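**Open day at the Julier building in Tudstead – who went?**

**pegboard_pete**
I know a few of you were planning on the Julier open day, and I couldn't get away from the shop. I'd love to hear how it was. Is it worth driving out for the July one? It's a long haul from our side of Herkent and my knees vote no.

**marlowe_k**
I went and I thought it was oversold, I'm sorry to say. The flyer said "see robots at work" and I stood there 18 minutes watching an arm think about a bin. The coffee was good. My nephew was bored stiff and wanted to go look at the trucks in the parking lot.

**Hijazi_fan26**
Oh, I have to disagree with you there, marlowe! You went to the early slot, didn't you? They were still getting settled. By the afternoon it was a different show altogether, and Jad Nasrallah (he was giving the talks, lovely man, very patient) let people ask whatever they wanted. Somebody's grandmother asked if it could fold fitted sheets and he gave her a real answer – a long one, too.

**marlowe_k**
Fair enough, I was there early. I still say they should put up a sign explaining what you're looking at.

**dot_in_tudstead**
Posted 6/19/20

I was there for the whole afternoon, so let me put in my two cents, and forgive me if I go on a bit. I spent thirty years packing orders by hand before I retired, and I went in ready to grumble. I came out wanting to go back! Pete, I put my pictures in for you so your knees can decide.

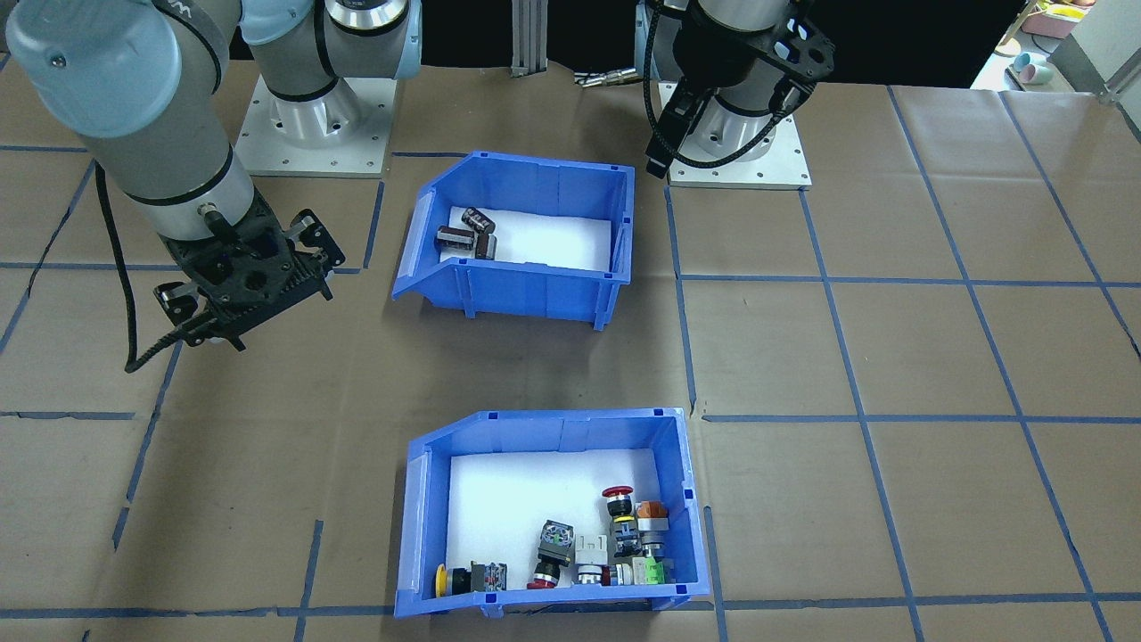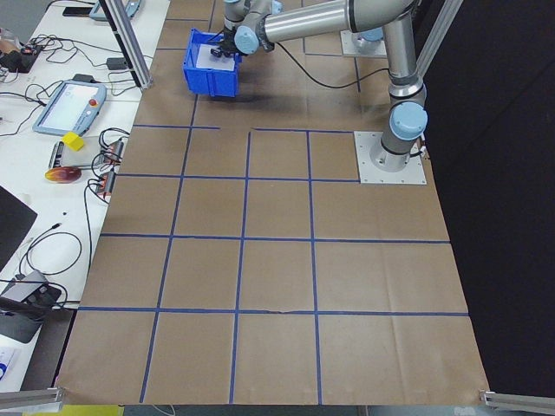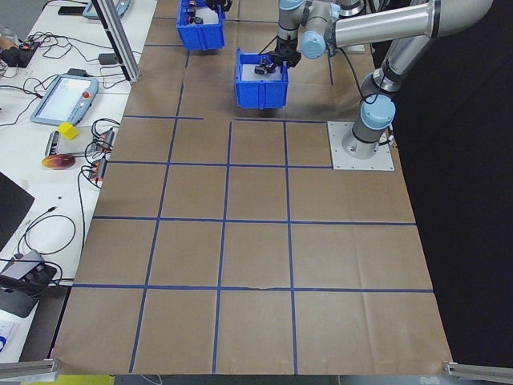

What I kept thinking about was my old packing bench, and how much of the job was just knowing where things belonged. We had lines painted on ours, and the new hires laughed at them until their first busy week. So you can imagine how pleased I was to see blue tape laid out in squares all over that brown paper. I asked Jad about it and we ended up talking for ages about benches. In the last of my pictures the gripper has a whole bin up off the paper with small parts still in it, and I'll tell you, I've seen grown men make a mess of that. Marlowe, I do agree about the sign. A chair or two wouldn't hurt either.

**pegboard_pete**
Dot, thank you, that was a treat to read. Are those pushbuttons in the front bin in the first one? I see a red mushroom head and a yellow one. I have a coffee can full of those and never know which is which.

**dot_in_tudstead**
They sure look like it to me! Bring your coffee can in July and ask him.

**marlowe_k**
All right, I may give it another try, but in the later slot this time. I can take 2 in the car if anyone from Herkent wants a ride.

**pegboard_pete**
Put me down for one seat. I'll bring sandwiches.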